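Faux sunflowers in a bucket, and how to make them sit properly

Apr 24, 2024

I've had three emails since the spring table post asking how I do the fake flower bucket, so I'm finally writing it out. It's an easy afternoon job and you probably own half the bits already. I'll tell you what I do, including the parts I got wrong the first time (there were a few!).

What you'll need

A bucket or pail you like the look of, with a bit of height to it
Faux sunflowers, big ones and small ones, ideally not all from the same bunch
A filler stem or two with little daisy-type blooms and buds
A few large leaves
Dry floral foam
Small stones or clean gravel for weight
Wire cutters (please don't use your good scissors, I ruined mine)
A throw or cloth with a fringe
A hair dryer

Start with the stems

Faux flowers come squashed. They've been lying flat in a box for who knows how long and the petals all point the same way. Put your hair dryer on low, hold it a good hand's width off, and warm one flower at a time while you open the petals out with your fingers. Thirty seconds is plenty for most of them. If the fabric starts to curl at the edges you're too close.

Then bend the stems. This is the step people skip and it makes the most difference. A real sunflower has a heavy head and it nods, so give the biggest one a proper bend just under the bloom. My friend Hermine Schnyder used to do flowers for weddings and she bends every single stem before it goes anywhere near a vase, even the leaves. I thought she was being fussy until I tried it.

Weigh down the bucket

Put a layer of stones in the bottom before the foam. My first go had no stones at all and the whole thing went over the minute I shut the back door. Cut the foam so it wedges in snugly and stops a little below the rim. If your bucket tapers, shave the corners off the block with an old bread knife and push it down hard. It makes an awful squeak and a fine green dust that gets into everything, so do it outside if the weather's decent.

Build it from the back

Tallest flowers first, at the back and a little off to one side. I like mine leaning right, with the fullest yellow head up high. Then the big droopy one goes in low at the front so it hangs over the rim. Everything else fills in between. I try to mix the centres, too – a plain brown one next to one with a dark ring looks much more like something you cut from the garden than a row of twins. 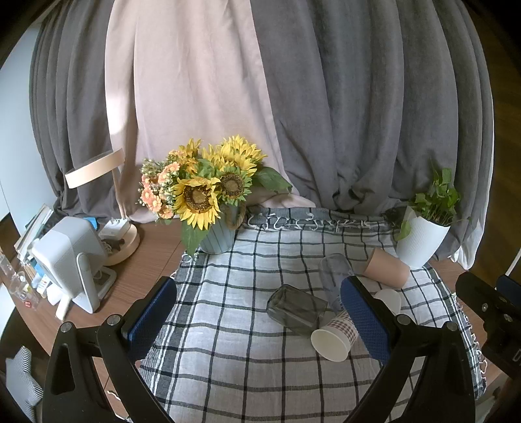

The filler goes on one side only. I used to dot it all the way through and it came out looking like a supermarket bunch. Now I keep the little orange and peach ones together on the left in a loose clump and let them spill. Pull the sprigs apart a bit with your fingertips so the buds aren't all stuck together.

Leaves are last. Let one stick out sideways and let another hang right down past the rim, because that's what hides the foam. If you can still see green block when you crouch down to table height, tuck in another leaf. I always check from the chair and from standing up, as they're completely different views.

Sort out what's underneath

A bucket straight on bare wood looks a bit lonely to my eye, so I put a cloth down. Mine's white with a black grid and I love it with the yellow – the colours don't fight. You don't need to cover the whole table, and I leave a good piece of the reddish wood showing on the left. Fold the cloth back on itself at the far side so the fringe shows there as well. I don't iron it, and you can't make me.

Do keep an eye on the fringe. Knotted ends shed strands, and a white one shows up on dark wood like nothing else. Comb it through with your fingers before you lay it out, and snip anything that's hanging by a thread.

Keeping it nice

Dust is the enemy. I take the bucket out to the step and go over it with a clean, soft paintbrush, then give it a cool blast from the hair dryer. If a petal gets properly grubby, wipe it with a barely damp cloth, but test the back of it first because some of the cheaper dyes run.

Keep it out of strong sun if you can. Mine lives near the curtains and I turn it every so often so one side doesn't fade before the other.

Come September I swap the peach filler for something rustier and leave the sunflowers where they are. If anyone has found decent faux seed heads, tell me where you got them, as the ones I ordered last year looked like scrubbing brushes.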